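News > Student Projects > Robotics

PRESS RELEASE
Apr 2, 2019

Duklow robotics club enters the Cistorell student competition with a cloth-handling project

The robotics club of Duklow has confirmed its entry in the Cistorell student competition. Its project is named Ilie, and it deals with a task which most people do at home without thinking: picking up a piece of clothing and holding it open by two corners, ready for folding.

Soft cloth is difficult for robots, as it changes its shape each time it is touched. The students began in November with small towels and later moved to larger pieces. They have recorded 2974 attempts until now, and 2651 of them were kept for training the software. The others were removed because the recording was not complete.

"Our members are students of different subjects, and many had never written a program before they joined," said Habibur Mridha, who leads the club. "They learned that a good grip is only the beginning. The two arms must also agree with each other - this took us the whole winter."

In the competition each team will have up to 30 minutes to show its work, followed by questions from the jury. The firm Hakex supports the team with travel costs.

The club has 40 members and meets in the evenings. New students are welcome at any time of the year, and no previous experience is needed. Teachers who wish to bring a class for a visit are asked to write to the club in advance.

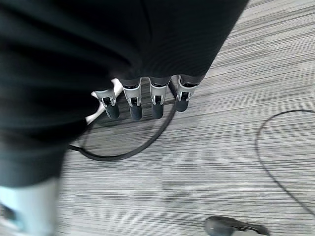
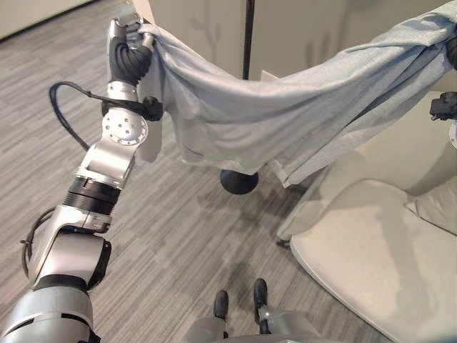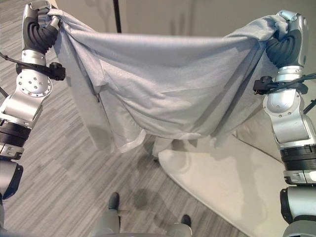 Photos: Duklow robotics club / Project Ilie

The pictures may be used free of charge in reports on the project, if the source is named.

Press contact: Habibur Mridha | © 2019 Duklow robotics club | Back to top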